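Wavby Teaching Kit

Wavby records a task while a person does it by hand, then turns the recording into a path your arm can replay. Made by Nudau for small two-arm setups.

In the box
Head-mounted camera, 267 g
Charging dock and cable
Illance desktop software, 2 seats

Recording time is up to 15 hours per charge. Each take is saved with its own task name, such as "change bulb, desk lamp" - names can be edited later.

Both hands at a desk lamp, one steadying the shade and one at the bulb:
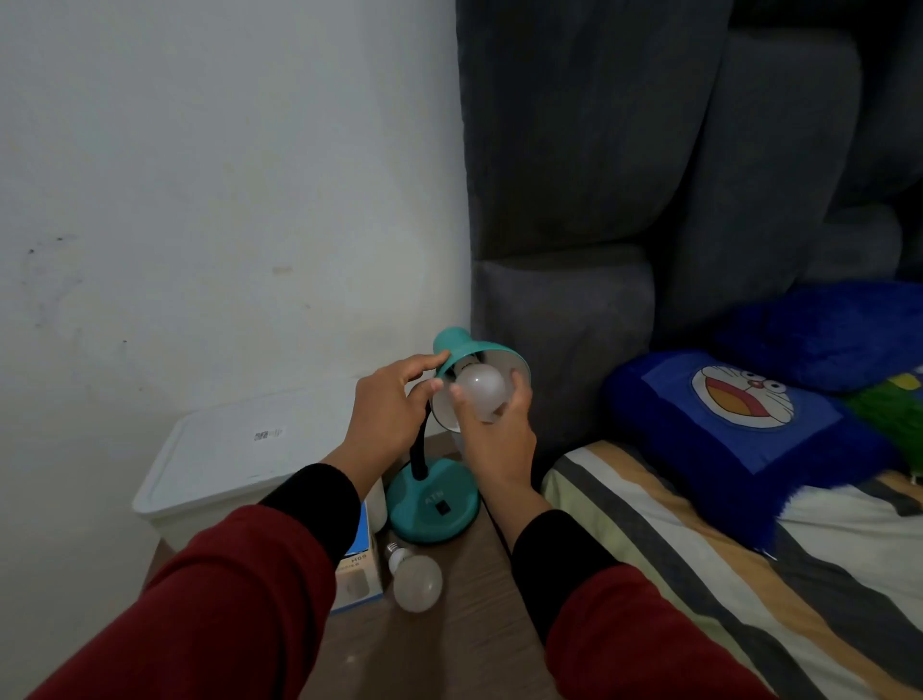 Can I correct a path after it is recorded?
Open the take in Illance, pick the section and record that part again.

Part no. 462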